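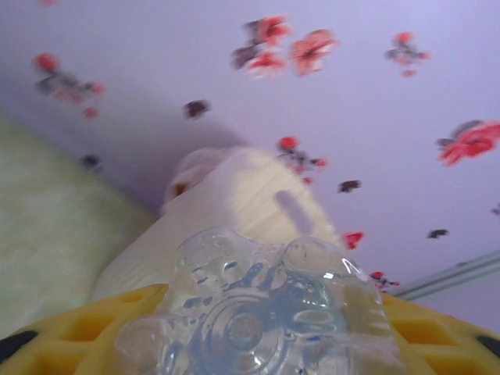

Muss die Wand vor dem Tapezieren grundiert werden?
Der Hersteller der Cistus-Vliestapete verlangt es immer. Auf altem, fest sitzendem Putz bringt es wenig, auf saugendem Gipskarton ist es nötig.

1. Wand abkehren, Löcher spachteln, schleifen.
2. 200 g Prustaso-Kleister in 4 Liter Wasser einrühren. Die versprochenen „klumpenfreien Sekunden“ bitte nicht glauben, 20 Minuten quellen lassen.
3. Wand einkleistern, Bahn von oben ansetzen.

Hinweis: „Rapportfrei“ heißt nicht, dass Blumenmuster an der Naht passen. Vorher anhalten.

Vorsicht: Sicherung an Steckdosen ausschalten.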